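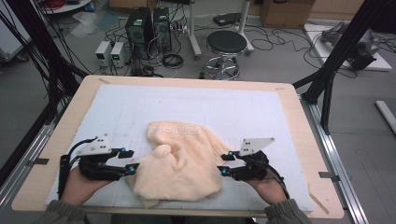

Wurnwood hand towel in peach: six months of hard use

I bought two of these in September after my old hand towels gave up (one had a hole I could put my thumb through), and I've been meaning to write them up ever since. So: the Wurnwood hand towel, color peach, with the Greek key border running along the edge. I paid 34 dollars for the pair, and I'd pay it again, with one or two grumbles.

First, the plush. It's fluffy! Really fluffy, the sort of towel you squish in the store and then carry around while you pretend to shop for something else. It soaks up water fast and it's gentle on my hands in winter, when they crack if I so much as look at dish soap.

The downside of all that fluff is folding. A thin towel lies flat when you tell it to. This one bunches up, and if you drop it in a heap it stays in a heap, lumps and all. I fold in thirds the long way, press down with my forearm, then fold in half -- and I do it on a table, because on the bed it just slides around. The woven border helps a lot here. It's flatter than the rest, so I line up that edge first and let the fluffy part follow.

Washing: warm, no softener, low dryer. The first two loads left a peach-colored lint blanket in the trap, so keep them away from anything black. After that it calmed down. The border on one of mine pulled in slightly and now it's a bit wavy at that end -- doesn't bother me, but if you like a crisp stack on a shelf, it might bother you.

I also tried the Batine one that my brother-in-law Reinaldo Quintana swears by. It dries quicker on the hook and folds like paper, but it feels like paper too. He's welcome to it.

Color is a warm, soft peach and hasn't faded that I can tell. I wish they made a bath sheet to match. Four stars, the missing one is for the wavy border.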